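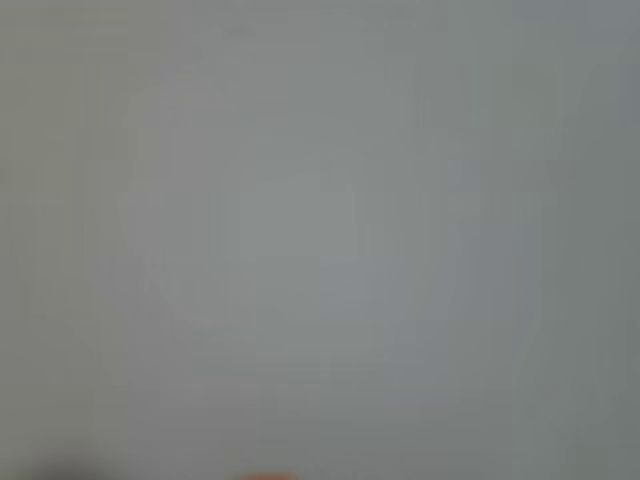 Pale grey, a little lighter towards the middle.

Nemon review: a festival planner that nearly got me to every film I wanted

17th February | By Plellel Film Diary
3 min read

I've been going to the Tulis documentary festival for years with a paper brochure and a highlighter, and I've always come home having missed the one film everybody was talking about on the tram. So this time I paid for Nemon, the planning app that kept popping up every time I bought a ticket. It costs £11 for a year, which is less than one evening screening plus a drink, so I didn't agonise over it for long.

You start by picking your festival, and then it pulls in the whole programme. Tulis had 138 titles this year, shorts included, and they all turned up with the right running times and the right screens (I checked a fair few against the brochure, old habits). You swipe through and mark each one as must, maybe or no. I did this in bed over two nights and it was far more fun than it sounds! I'd have skipped straight past a feature on lighthouse cooks if it had been a line of tiny print, and I ended up loving it.

Once you've done your marking you press Build and it makes you a timetable. This is the bit you're paying for and it's very good. It knows that the Limsakul cinema is a fifteen-minute walk from the main site, and it won't book you into something there if your last film ends five minutes before. You can tell it you want a proper lunch. You can tell it you don't want anything before ten in the morning, or that you can't face two films about war on the same day, although for that you have to add the tags yourself, and the tagging screen is a fiddle.

What I didn't get on with was the tickets side. Nemon doesn't sell tickets, it just sends you to the festival's own site, and then it has no idea whether you bought one or not. You have to come back and tick a box. I forgot twice, and both times it cheerfully moved the film to another slot when I changed something else. One of those was a premiere with the director there to take questions, and I only noticed while I was queuing for soup. I still got in, but I had to leave the soup.

The alerts could do with some work too. When a screening gets moved you get a ping, lovely, but you also get a ping whenever anyone you follow rates anything, and for the first day my phone never shut up. The switch is under Profile, then Sharing, then More. Find it before you go.

Ratings are the other thing people seem to like. There's a little score out of ten from other users, and a film needs a handful of votes before it shows. Fine for the big titles, where you might see 1,000 votes. For the small ones you mostly get a dash, and those are the ones I wanted help with. I went by the stills and the blurbs in the end, same as ever.

Battery use was all right. It works offline once the programme has loaded, handy in the basement screen where I've never once had signal. The text is on the small side, and if you make it bigger the times drop on to a second line and look a mess, so I kept it small and squinted.

Would I pay again? Yes, I think so. I saw more films than I did last time and ran for fewer of them. There's a short films weekend in April that's already listed, so I'll give it another go there and see whether the ticket business has been sorted out. If you only go to a couple of screenings a year, stick with the brochure.

My score: 3 stars out of five. It would be four if it remembered my tickets.

11 comments | 3 shares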